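# Questions about the Trornbridge Short Film Weekend

We get the same emails every year, so the answers now live on one page. Last updated October 18, 2025.
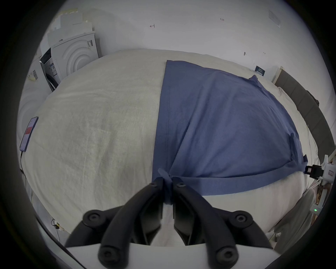
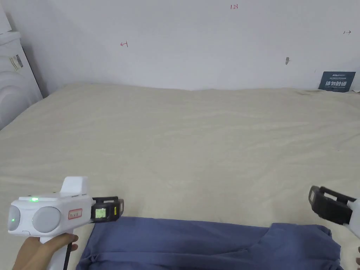 *Blue on a pale bed, two views.*

## Submitting

**How short is short?**

Up to 8 minutes, credits included. Credits count because one year they didn't, and we received a very small film followed by a very long list of thank-yous.

**What does it cost to enter?**

Nothing for students. Everyone else pays the fee shown on the entry form, and the form is right even when an old flyer says something different.

**Does my film have to be a premiere?**

No. If it has already played at forty festivals, we'd like to know what they saw in it. Films that are free to watch online are fine too, although you might ask yourself who will drive to Trornbridge for one.

**Can I send a rough cut?**

You can. We will watch it as if it were finished, and "sound mix to come" on a black card does not make the dialogue any easier to hear. If your final version is ready before the July deadline, replace the file under the same entry number and leave it at that.

**My film has almost no dialogue. Is that a problem?**

It may be an advantage. The selection group sits through a lot of kitchen arguments.

**Do you take films made for television, or commercials?**

Single dramas and documentaries made for TV are welcome if they fit the running time. Commercials are not. A perfume ad with a voice-over about memory is still a perfume ad.

## Selection

**How many films do you get, and how many do you show?**

Last time we had 2397 entries for four programs. You can work out the odds from there – we would prefer that you didn't do it out loud in the bar.

**Who picks them?**

Two viewers see every entry from start to finish. If they disagree, a third one watches it, usually late at night. The viewers change each year and we don't publish the list until the program is out. People used to send fruit baskets.

**Will you tell me why my film was turned down?**

We can't write notes on every film. The rejection email is a form letter and reads like one. Please don't look for hidden meaning in the phrase "strong year."

**Can I appeal?**

To whom?

## Screenings

**Where do the films play?**

Main programs are at the Kerano, the old single-screen house by the bus station. Late programs and the animation set are in the Fjeld room upstairs from it, where the seats are newer and the ceiling is lower. Tall guests should choose the aisle.

**What format should I deliver if I'm selected?**

A DCP for the Kerano. The Fjeld room will also take a ProRes file. Send subtitles burned in, and check them with someone who hasn't seen the film, as the person who wrote them will never find the typo in the title card.

**Do I have to come to the Q&A?**

No, but the audience will ask questions anyway, and the moderator will have to make up your budget. If you do come, the answer to "what was it shot on?" should take less time than the film did.

**Is there an audience award?**

Yes. You get a paper ballot at the door and tear it at the number you want. One person, one ballot. The cast of your film may vote for it, and they always do.

## Tickets and practical things

**Can I get a refund if I hate the program?**

No. There are usually 8 films in each program, so the next one is never far away.

**Are the films suitable for children?**

The Stulel matinee is. For everything else, read the notes in the program first. A gentle title and a picture of a meadow guarantee very little.

**Can I bring food in?**

Quiet food. You know which kind that is.

**I lost my pass. What now?**

Go to the desk in the Kerano lobby with a photo ID and look sorry. The first replacement is free.

**My question isn't on this page.**

Use the contact form and put your entry number in the subject line if you have one. We answer in the order things arrive, except in the week before the festival, when we don't answer at all.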